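Los galeses de Mendoza también toman mate

Mi bisabuela hablaba tres idiomas y rezaba en uno solo, el galés. Yo crecí en Mendoza oyéndola cantar himnos mientras amasaba, y hasta los nueve años estuve convencida de que todas las abuelas del barrio cantaban igual. Después fui a dormir a la casa de una compañera de escuela (familia italiana, domingos de tuco y de gritos) y ahí me enteré de que los raros éramos nosotros.

Cuando se habla de galeses en la Argentina, todo el mundo piensa en Chubut, en las casas de té y en la torta negra. Y está bien, ahí llegaron los barcos. Pero hubo familias que se movieron, unas pocas, y la mía fue de las que terminaron al pie de la cordillera, detrás de un trabajo en el ferrocarril que duró bastante menos de lo prometido. Se quedaron por el agua de las acequias, decía mi bisabuela, y yo creo que también por cansancio.

En casa nos juntamos con otras familias desde que tengo memoria. El grupo se llama Jidorby, una palabra que inventó uno de los primeros socios juntando pedazos de apellidos y que no significa nada en ningún idioma. Hoy somos unas 60 personas, contando a los primos que aparecen solamente cuando hay comida. El más viejo tiene más de 80 años y corrige la pronunciación de todos – la mía en especial, que según él es un galés con tonada de San Rafael.

Discutimos muchísimo. Por las recetas, por los himnos y sobre todo por quién cuenta como galés. Mi tía sostiene que hace falta un bisabuelo con papeles; mi hermano, que alcanza con venir a los ensayos y aguantar hasta el final. Yo estoy con mi hermano, aunque los papeles los tengo guardados en una lata, por las dudas.

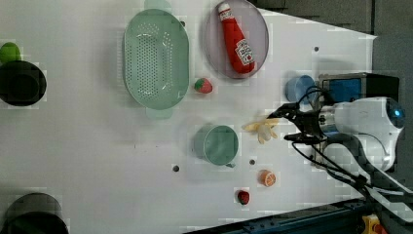 ¿Se sigue hablando galés en estas familias?

Poco y a los tumbos, casi siempre en canciones, saludos y retos a los chicos. Mi generación entiende bastante más de lo que habla. A mí me salen enteros los himnos y los números, pero si me piden que cuente qué hice ayer me pongo colorada y me paso al castellano en la segunda frase. Los más jóvenes, en cambio, estudian por internet y vuelven con un galés prolijo, de manual, que a los viejos les suena a locutor de radio. ¡Y se ofenden los dos bandos!

En mayo hacemos el encuentro grande, con coro y té. El coro canta a cuatro voces cuando vienen los bajos y a tres cuando hay partido. El año pasado preparamos 21 canciones, una barbaridad, y a la salida mi hermano propuso que la próxima vez cantáramos la mitad y comiéramos el doble. Se votó y ganó.

Hace un tiempo viajé a Bradcombe, donde vive una rama de la familia que nunca se subió a ningún barco. Me recibieron con un cariño enorme y con un té tan cargado que no dormí en toda la noche. Yo les llevé yerba, dulce de membrillo y una foto de la bisabuela de joven, seria, con el pelo tirante. La pusieron en el aparador junto a las suyas y la verdad es que no desentonaba, tenía la misma nariz que todos.

Les canté el himno que ella cantaba al amasar. Lo conocían, pero con otra melodía en la segunda estrofa, y estuvimos un rato largo tratando de decidir cuál de las dos era la buena. Quedamos en que ellos me mandaban la partitura. Todavía la estoy esperando, y mientras tanto en Mendoza lo seguimos cantando a nuestra manera.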